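Tuning grip tension for two-arm cloth handling in Mevorico

Part four of the Mevorico notes. Part three covered joint calibration and must be complete before you start, as the tension estimate depends on it.

When two arms hold the same piece of cloth, small errors in either arm end up as load in the fabric. If the arms drift apart, the cloth slips out of a jaw or a motor trips on current. If they drift together, the top edge sags and the edge detector loses it. The steps on this page add a tension loop on top of the ordinary position controller so that the spacing between the grippers follows the cloth.

You need:

Mevorico with the cloth module installed
Two calibrated arms, with their bases in a shared table frame
A piece of plain cloth, in a colour that stands out from the table
The Proltow logger, if you want to plot the results

1. Check the shared frame

Run the frame check with both arms at rest. Each gripper is moved to the same point in space in turn and the difference is reported. Repeat the calibration in part three if it is more than a few millimetres. Do not try to hide a frame error with the tension gain. It will seem to work in the centre of the table and fail near the sides.

2. Set the loop rates

The position controller runs at 1,000 Hz and should be left alone. The tension loop reads motor current, filters it and writes a spacing offset. Start with these values in the cloth section of the settings file:

tension_rate_hz = 50
filter_window_ms = 177
target_tension = 0.15
gain_p = 0.02
gain_i = 0.0
max_offset_mm = 20

The filter window looks long. Dennis Yeoman tested shorter ones on the Grernidville bench and found that gear friction swamped the signal on slow moves. Tension is in normalised units, where 1.0 is the current limit of the weakest wrist motor.

3. Take up the slack

Grip the two upper corners with the arms close together, then call the spread routine. It opens the spacing in small steps and stops when the filtered tension crosses the target. Only the top edge needs to be taut. The lower part of the cloth can rest on the table, and the friction from it is absorbed into the zero reading taken at the end of the spread. 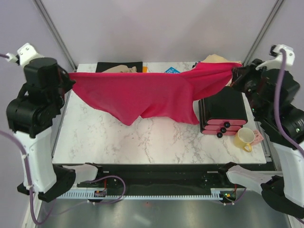 Cloth held between both grippers, top edge taut and lower part resting on the table.

If the two grippers are at different heights, the spacing is measured along the line between them and not along the table. Versions before the August release used the horizontal distance only, which gave too much pull whenever one side was raised.

4. Tune the gain

Hold the left arm still and command the right arm through a slow sine, 10 mm either way. Watch the filtered tension.

Raise gain_p until the trace starts to ring, then halve it.
Add gain_i in steps of 0.001 until the steady error disappears.
If the offset sits at max_offset_mm, stop. The cloth is too short for the commanded pose.

On the Entwistle test cloth, which is 655 mm along the top edge, we ended with gain_p at 0.035 and gain_i at 0.003. Stretchy fabric will take a higher proportional gain. Stiff cotton usually needs less.

5. Keep the camera out of the fast path

The edge detector returns a polyline for the top edge and a sag value. Use the sag value to adjust target_tension once or twice a second at most. Feeding it straight into the spacing offset makes the loop hunt, as the image arrives well after the current reading.

Mask any objects left on the table before running the detector. A drawer front or a mug of similar colour to the cloth can be picked up as part of the edge. The mask tool is under Perception, Static regions.

Common faults

TENSION_STALE: no current reading in the last five cycles. Check the bus load.
GRIP_LOST: tension fell to zero while the spacing was unchanged. One jaw has probably let go.
OFFSET_SATURATED: see step 4.

The logger keeps the last 2,000 samples by default. Raise this before a long tuning run, or the start of the trace will be overwritten.

Tension loop code by Terence Birkett. Part five deals with folding along a detected edge.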